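Randomising rendered tabletop demonstrations with Runine: part 2, lighting and surface

Last updated 9 October 2022

Part 1 covered importing the arm model and replaying recorded joint trajectories. This part covers re-rendering the same trajectories under varied appearance, so that a policy trained on them does not latch on to one table colour or one lamp position. You need a working Runine install and a trajectory set that replays without contact errors. The Plovside set used throughout has 467 trajectories.

Step 1. Freeze the physics

Replay each trajectory once and write the full state of every body to disk. All later renders read from this file. Do not re-simulate for each appearance. Contact resolution is not bit-exact between runs, and a small tool that rolls a few millimetres will break the match between action and image.

Step 2. Set the surface ranges

Sample the tabletop colour in HSV, with hue uniform over the full circle. Leave saturation wide. We first held it below half to keep the tables plausible, and the policy trained on that set was noticeably worse on coloured cloths. Keep roughness high for most samples. Mirror-like tops produce reflections of the arm that the depth estimator in Cander reads as geometry. 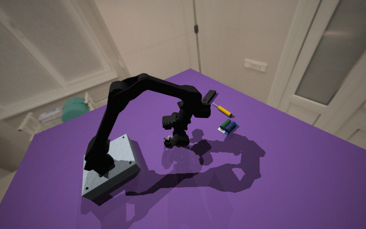

Step 3. Set the lights

Use one key light and one environment map. Draw the key light direction from the upper hemisphere, excluding the lowest 15 degrees. Let its intensity run high enough that cast shadows are hard-edged in a good share of samples – soft shadows alone are not sufficient. A shadow lying across a target object is one of the more common causes of a missed grasp on the real bench, and it has to be present in training.

Rotate the environment map independently of the key light. The mismatch between the two is harmless.

Step 4. Render and filter

Render 3 appearances per trajectory. Then run the visibility check, which rejects any render where the target object covers too few pixels or falls below the contrast threshold. With the default settings, the check left us with 844 renders. Most rejections were dark objects in deep shadow. If you lose many more than this, raise the environment intensity before touching the threshold.

Step 5. Check the result

Train the Gilmartin baseline on the original renders and again on the randomised set, with the same seed and number of updates. Evaluate both on held-out surfaces. Our runs from August showed a clear gain on unseen table colours and no change on the original one. Going beyond 3 appearances gave nothing measurable, though we only tried this with 2 seeds.

Known problems

The colour sampler ignores the gamma setting in older project files. Re-save the project first.

Object textures are not randomised by this script – see part 3.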